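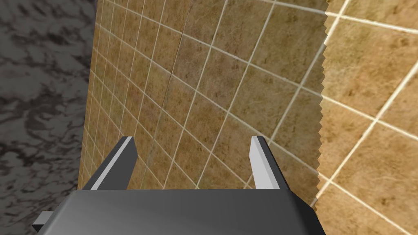
Bring Back the Boring Meeting

The town of Stadville, where I have lived long enough to be mistaken for someone with opinions, has stopped holding its planning meetings in person. They are now held on a website called Probert. You log in, you read the proposal, you click a thumb. The thumb points up or down according to your feelings about, say, the widening of Fomel Road, and when enough thumbs have gathered, a decision appears.

I am told this is more democratic. The old meetings drew 16 people on a good night, and four of those came for the radiator. The last vote on Probert drew 649. You can't argue with 649, and I mean that literally, because the site has no place to do it. There was a comment box for a while but it filled up with a man selling gutters.

I went to the old meetings for years. They started at seven in the evening, in November as in June, and they were terrible. The chairs were designed by someone who disliked the human back. Johannes Shabalala, who has the bakery, once spoke for so long about a drain that two people in my row fell asleep, one of them on me. I voted against him out of spite. Then I walked home past the drain, looked at it, and felt like an idiot, since it was precisely as bad as he had said.

I have never been made to feel like an idiot by a thumb. I count that as a flaw in the thumb.

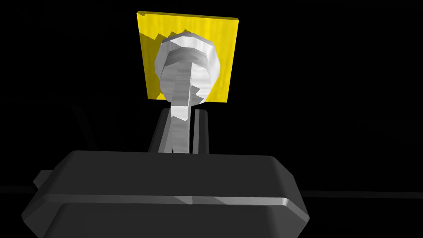

People who design ways for the public to have its say are fond of the word "friction," and what they want to do with it is get rid of it. The chair was friction. So were the seven o'clock start, the parking, and the neighbor with the folder. Take them all away and you get something as smooth and gray as that broad block with its softened edges, a shape with all the corners thoughtfully seen to. I understand the appeal. I have banged my hip on enough real tables. But a town is mostly corners, and the meeting was the one hour a month when we were forced to bump into each other's.

Take the business of the Flindis lot. Flindis was a shoe store, then a different shoe store, then a hole. Last year a plan came up to turn the hole into parking for 200 cars. On Probert this took the form of a cheerful drawing with trees in it, and a question: "Do you support better access to downtown?" I'd like to meet the person who doesn't. I clicked the upward thumb while waiting for toast.

It was a month before I ran into Mabli Lewis, who lives behind the lot, and learned that the exit would empty past her kitchen window. She had clicked down. She had clicked down as hard as she could, she said, but it only counts the once.

In the old room she would have stood up with her folder. We would have sighed, because there were always photocopies. Somebody would have asked where the exit went, somebody else would have said it went where it had always gone, and by nine-thirty we would have moved it forty feet to the left and resented her all the way to our cars. That is how most of the good things in this town got done. The crosswalk by the school came out of an evening so bad that two of the people there still won't share a pew.

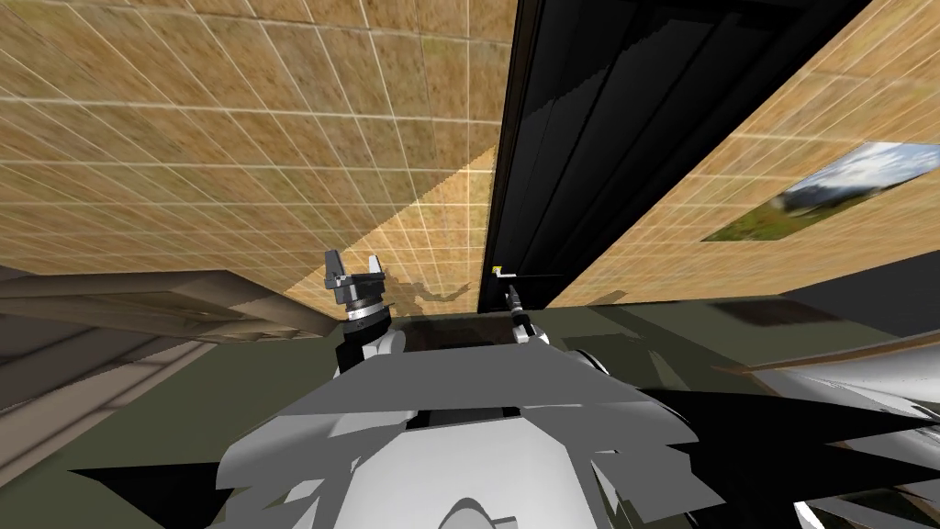
Image: computer rendering

The defenders of Probert say the meetings shut people out, and they're right. If you worked nights, or had small kids, or couldn't manage the stairs, you had no say at all, and the rest of us weren't losing sleep over it. I don't want to go back to that. My own sister never made it to a single meeting in eleven years of wanting to complain about the buses, and she is a gifted complainer whose talents were wasted on me.

So keep the website. Put the drawings on it, and the maps, and a line where it says which way the cars come out. Let people send in a question at midnight in their pajamas. But before the thumbs are tallied, make us come into a room once, or call in to it, and hear from whoever is getting the worst of the deal. Rent a babysitter. Fix the elevator, which the town set aside 3,000 dollars to look into and has, to be fair, looked into.

I'd put the old chairs back too. I proposed this on Probert in the spring, under "Other." It has four thumbs so far, and one of them is mine — pointing down, because my hand slipped and there's no way to change it.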